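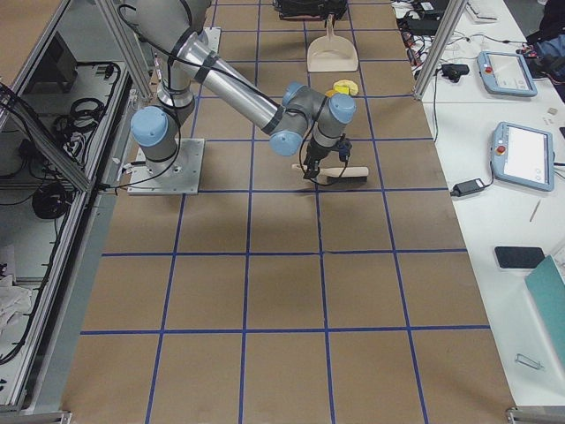
News > Media releases > Books and publishing

Search releases Enter keyword

Skuden Press to publish new essays on supply and small-state defence

Skuden Press will release The Long Road to the Depot: Essays on Supply and the Defence of Small States in February. The book is edited by Aino Turunen and Hiwot Araya, who both teach in the defence studies program at the Westetti Institute.

The collection grew out of a seminar held at the institute over two winters. It has 238 pages, including maps, notes and an index, and is divided into three parts. The first deals with how smaller armed forces have stored and moved fuel, food and ammunition in peacetime. The second looks at what happened to those arrangements under the strain of war. The third is about planning, and is aimed at readers who work in or near a defence ministry.

"Most of the reading we set for our students was written from the point of view of large powers," said Turunen. "A country with one deep-water port and two rail lines has a different set of problems. We wanted a book we could assign that started from there."

Turunen's opening chapter argues that stockpile policy is usually decided by budget cycles and storage leases well before any officer is asked for an opinion. Araya follows with a study of road convoys in mountain country, based on transport ledgers and on interviews with retired drivers and dispatchers.

Other contributors include Mostafa El-Sayed, who writes on the repair of aircraft at dispersed civilian airfields, and Armelle Brunet, whose chapter covers harbour labour and the law on requisitioning private vessels. Hugo Aubert closes the second part with an account of a failed winter resupply exercise and the report that was written afterwards. The report was shelved for 20 years before he was given permission to quote from it.

The editors have not tried to make the authors agree. El-Sayed and Brunet take opposing views on how far civilian contractors can be relied on once a conflict begins, and each was given space to respond to the other. Those exchanges are printed at the end of their chapters.

"I still think Armelle is too hopeful about the contractors," said El-Sayed. "Readers can look at the same records we did and make up their own minds."

Technical terms are explained where they first come up, and a short glossary is included for readers without a military background. A reading list for instructors is printed at the back. The maps were redrawn for this edition and show rail gauges, port depths and the main road grades.

The book is the fifth title in the Dhanial Series in Defence Studies. It will be published in paperback and as an ebook. Libraries that hold a standing order for the series will receive their copies automatically.

A launch will be held on a Tuesday evening at the Clatard Reading Room, starting at 5 p.m. Turunen, Araya and Brunet will each speak briefly and take questions. Admission is free, but seating is limited and those planning to attend are asked to register with the press beforehand.

Review copies and interviews with the editors can be arranged through the publicity office at Skuden Press. Instructors considering the book for a course may request an examination copy through the same office.

3 shares 0 comments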